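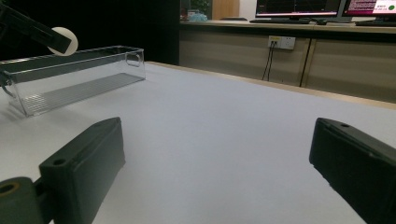 # Long clear bins for game room balls – I'm a convert!

**ridgeline_rec** – January 11, 2023

OK so I've been moaning on this board since September about balls. Balls behind the couch, balls in the shoe rack, one in the dryer. I had them in a big round basket and every time somebody wanted the white ones for the toss game they had to dig under the beanbags and the jump ropes and then just dumped the whole thing out.

Well, I finally switched to the long skinny see-through bins, the fridge drawer kind, and I love them so much I had to come post. They're clear all the way around, so you can tell from across the room what's in there. There's a handle hole at the end so you can pull one off a shelf with one hand. And the bottom has these grooves running the long way! I didn't even notice those when I bought them, but I'm a big fan now.

My plan is one bin per kind of ball, all on the Birkwood shelf with the handle ends facing out. Labels on the front, maybe. Who else has gone this way, and did it last?

---

**olvera_attic**

Yes!! Welcome to the clear side. I did our whole attic room like this and my kids put things back now, mostly. They will not read a label but they will match a ball to other balls.

Handle end out is right. I had mine turned around for the longest time and was fishing them out by the rim like a goof.

---

**pennywhistle60**

I'm going to be the grump. Hard bins are fine on a shelf and a pain everywhere else. They crack when they get stepped on, and you're storing a whole lot of air. A mesh laundry bag on a hook holds more, weighs nothing, and goes in the car as is. I keep 60 practice balls in one bag and it hangs on the back of the closet door.

Also, with no lid you're going to get dust on everything.

---

**ridgeline_rec**

> A mesh laundry bag on a hook holds more

No argument for 60 of the same thing! Mine are all different though, and that was the trouble with the basket – mixed up in one deep pile. In a low bin I can see the one I want and grab it.

Dust, yeah. I'm going to be dusting. I'll live.

---

**otis_flats**

Do they roll around in there? I tried a baking sheet once (don't laugh) and every time I opened the cupboard it sounded like a bowling alley.

---

**ridgeline_rec**

Laughing a little. I'd expect the grooves to help some going side to side, but they run the length of the bin, so a ball can still travel end to end if you tip it. I'm going to cut a strip of felt for the back end. Keep the bin level when you carry it and you should be OK.

Here's the sorting table with everything pulled back a bit. I do all my sorting here before anything goes on a shelf.

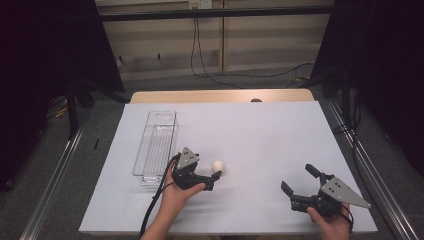 *Bin on the left with the handle slot at the far end, one little white ball out on the table.*

The pale cover on top is great, by the way. The table under it is light wood and I'd like it to stay nice.

---

**olvera_attic**

Oh, I like that setup! Plenty of room to spread out, and the bin lying lengthwise at the side means you can work straight across into it. I'd want a darker cover though. A white ball on a nearly white table would drive me nuts.

---

**pennywhistle60**

Second that. Get an old navy bath towel. Balls don't roll on a towel, either.

---

**ridgeline_rec**

Hmm, the towel is a good idea for the little ones. I like the smooth top for wiping down, so maybe I'll do half and half: towel by the bin, bare cover on the other side where I clean things.

---

**dishrack_diva**

Coming at this from the kitchen side, where I have used these bins for years and years. A few things:

- Wash them by hand. I put one in the dishwasher on the bottom rack and it came out shaped like a canoe.
- Soft cloth only. Scrubby sponges leave them cloudy, and then you've lost the whole reason for buying clear.
- Get an old toothbrush for the grooves in the floor of the bin. Crumbs in my case, carpet fuzz in yours, I bet.
- Measure the shelf depth first. Mine stick out past the edge and I catch my hip on them every single morning.

I'd skip the felt. It'll hold on to fuzz. A rolled-up washcloth does the same job and you can throw it in the laundry.

---

**ridgeline_rec**

A washcloth! Sold. And the hip thing made me go measure. I've got room to spare, phew.

---

**otis_flats**

How high are you stacking? The Ondance rack at my place has 8 slots and I was thinking of filling it all the way up.

---

**olvera_attic**

Don't stack open ones on top of each other, they'll slide and you can't get into the lower ones. In a rack with slots, go for it! I have 10 on mine, heavy stuff at the bottom, and balls up top where it doesn't matter if one gets away.

---

**pennywhistle60**

It does matter if one gets away. I once spent a whole evening with a flashlight and a yardstick under a piano.

Still voting bags. But I'll admit the long bin does look good on the table, and I might try one for the small stuff that slips through my mesh.

---

**ridgeline_rec**

Ha, I'll take it! One bin for the small stuff is how it started for me too.

Next up is the closet, where I have a puzzle with 600 pieces living in a bread bag. Do those go in a bin or does that need a lid?

---

**dishrack_diva**

Lid. Please, lid.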